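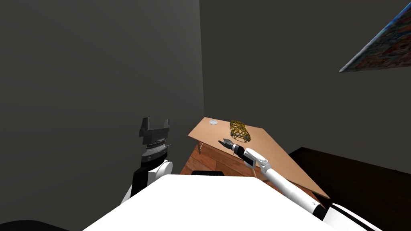
Price the months before the arm

Most small workshops that buy a robot get the budget backwards. They start with the machine, haggle over it for weeks, and then put whatever is left against everything else. I have sat through this at Tondgate and watched it happen at Drilodwood, and both places ended up short in the same month, which was August, when half the staff were away and the support contract fell due.

My view is that the first money should go on simulation, and that it should have its own line in the plan. A simulated room with a table, a pair of arms and a couple of small things to reach for costs very little to set up. You can move the table. You can try the reach from the other side. If the right arm can't get to the far corner of the tabletop, you have learned that before anyone has drilled a hole in the floor.

At Tondgate we gave it 3 weeks. In that time we dropped one of the two layouts we had been quoted for, and we changed our minds about the bench. The bench was going to be 40 centimetres deeper than it needed to be. That was a cheap thing to find out on a screen and would have been a dear one to find out in the workshop.

The usual complaint is that a simulation flatters the machine. Of course it does. Parts are always where the file says they are, and a lattice piece in a simulation doesn't arrive bent in a box. I wouldn't use one to promise a cycle time to a customer. I would use it to decide what to ask the supplier, and whether one arm would do the job of two.
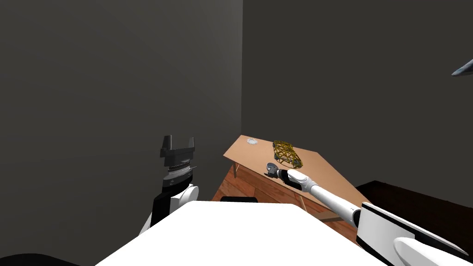
Gayan Barua read a draft of this and disagreed. He thinks a small firm should hire a real arm for a month and skip the software, on the grounds that the people who will use it learn more from standing next to it. He also pointed out that staff time spent building a model of a room is still staff time, and that Drilodwood never wrote theirs down.

He is right about the staff time. Ours came to 605 pounds for the Trorport job, and I had left it out of the first version of the budget. It belongs in there with the grippers, the guarding and the electrician.

On hiring I'm less sure. The quote we had from Hnatiuk put delivery and collection on top of the monthly rate, and the arm would have sat idle while we argued over where to put it. Hire it by all means, once the layout is settled.

I would also hold back 20 per cent of the whole sum until the machine has been in use for a while. At Tondgate ours went on a second set of fingers and a longer cable.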